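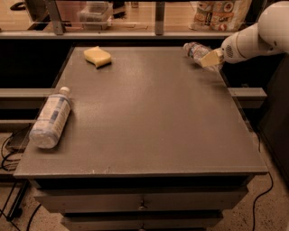

Equipment planning for tabletop robots is the work of deciding what a site must buy, and in what order, before an arm is put to use on household tasks such as clearing and wiping. The Lorkireck guide, last revised in June, divides the budget into 4 headings: arm, gripper, furniture and consumables.

The arm is normally the largest cost and is often leased, the usual term being 24 months. Grippers are bought separately, and the guide advises holding 2 for each arm. Furniture is frequently left out of early estimates - the Ugwu plan, for instance, had no line for cabinets or cabling.
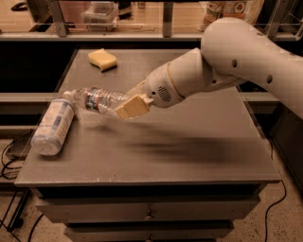
A gripper holding a sponge against a plastic bottle on a cabinet top.

Consumables are small in price but recur. Bottles and sponges are generally ordered by the quarter, with about 3 per cent of the yearly total set aside for them. Suppliers such as Gurkon and Rollis quote for arms only, and buyers are expected to cost the remaining items themselves.

See also: Leasing of robot arms; Gripper maintenance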